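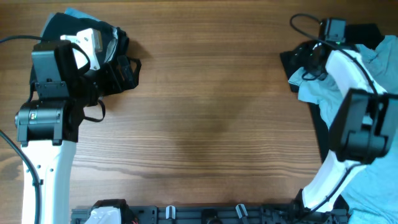 Patients should get their scan results when the radiologist signs them, and the hospital should stop holding them back.

At the Skiselau clinic, where I have had follow-up scans for 9 years, a signed report sits in the system until the ordering doctor opens it. In December mine sat for 12 days. The doctor was on leave. The report was normal, and I spent those days assuming the opposite.

The usual argument for the delay is that people will read bad news alone and misunderstand it. Some will. I would still let each patient choose. The Vatus portal already has a setting for this, and Dulatden hospital turned it on last year. You tick one box to see reports right away, or another to wait for a call. I know people who ticked the second and are happy with it.

The harder objection comes from staff. A report released at six in the evening brings phone calls at seven, and the front desk can't answer questions about a lung nodule. That is a real cost. Dulatden pays for a nurse line three evenings a week, and a hospital that wants early release should budget for the same.

Reports could also be written more plainly. Mine ran to 600 words, and the sentence I needed was the last one. Moving it to the top would cost very little.

Skiselau is taking comments on its records policy until 30th April. The form is at the front desk and takes a few minutes to fill out.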